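The Lilloneck Wool-Filled Mattress Topper
Gidey Bedding, made to order

Twin / Full / Queen / King
Depth: 2 inches
Filling: wool
Cover: unbleached cotton, tufted by hand

Hi, I'm Jairo Ospina, and I make mattress toppers. I started with one for my own bed, a saggy old full-size thing that I was too stubborn to replace, and then my sister wanted one, and then her neighbor did (you can see where this is going!). The Lilloneck is the fourth version of that first topper and it's the one I've stuck with. I've slept on mine through two moves and a very bad winter of heating bills.

What you're getting is a flat, springy layer of wool that sits between your mattress and your fitted sheet. It takes the hard edge off a firm mattress, and it evens out a mattress that's a little tired. It won't rescue one that has a real valley down the middle. I've had people write and ask me that hoping for a different answer, and I always tell them to save their money and put it toward a new mattress instead.

How it feels

People expect a cloud. It's more like lying on a thick folded blanket that pushes back a bit. The first week it feels tall and a little lumpy around the tufts, then your body settles it and the whole thing comes down to its proper height. If you're a side sleeper and your shoulder goes numb, this helps, at least it did for me. If you like to sink way down into a bed, go look at feather or foam, you'll be happier.

The other thing is temperature. I run hot and my wife runs cold, and we've stopped arguing about the window. Wool doesn't hold that clammy feeling the way my old foam pad did. In February it's lovely. In a heat wave it's fine, though I switch to a thinner sheet on top.

What's inside

The wool is carded into sheets and I lay those by hand, crossing the direction each time so it doesn't pull apart down the length of the bed. I buy it from Cunden, a small mill I've used from the beginning. It's springy and a bit coarse, which is what you want here, because the soft fancy stuff packs down flat in no time. You may find a tiny fleck of straw in there. It's harmless and it stays put.

The cover is a tight cotton weave so fibers don't poke through. The tufts go right through every layer and get tied off with waxed cotton thread. I used to machine quilt them, and it was so much faster, but the stitching squashed the wool along every line and I could feel the ridges through the sheet.

Corner straps are included on every size. They're wide elastic and they go under the mattress corners. Please use them! A topper without straps will wander toward the foot of the bed, especially if there are kids or dogs involved.

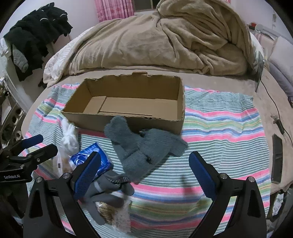 Can I put the topper under my regular fitted sheet, or do I need a deeper one?

Your regular sheet will probably work if it isn't already straining. Measure your mattress from the bottom seam to the top, add the depth of the topper, and compare that with the pocket depth on the sheet package. If you're close, size up on the pocket.

Taking care of it

Don't machine wash it. I know, I know. But washing felts the wool and you'll end up with something stiff and two sizes too small. Air it instead. I hang mine over the porch rail on a dry, breezy day a few times a year, give it a good whack with my hand, and flip it when it goes back on the bed. For spills, blot with a cool damp cloth and a drop of mild soap, then let it dry all the way through before you make the bed.

A washable cotton pad on top will keep it nice for years. I sell one called the Clerkside, but any breathable pad in the right size is fine. Skip the plastic-backed kind if you can, it crinkles and it traps heat.

Price and ordering

The queen is $592, straps included. Shipping on any size is a flat $70. The other sizes are priced on the order form, and odd sizes (boats, campers, antique frames) can be done if you send me the measurements. Round corners are okay too. I did a V-shaped one for a sailboat last year and it nearly finished me off, but the owner was thrilled.

Each topper is made after you order it, so there's a wait. I'll email you when I start cutting and again when it ships. It comes rolled up and tied in a cotton bag. Untie it, lay it flat, and give it a night to relax before you judge it. There's a light sheepy smell at first and it fades as it airs.

Returns

You get 60 nights. If it isn't for you, write to me and I'll send a label. Custom sizes can't come back, but if something's wrong with one I'll fix it. I can also re-tuft or add wool to an older topper for a small fee, including ones from before I changed the design. Just send me a note with the size and how long you've had it, and I'll give you a price.

Prices last updated 2026-08-07.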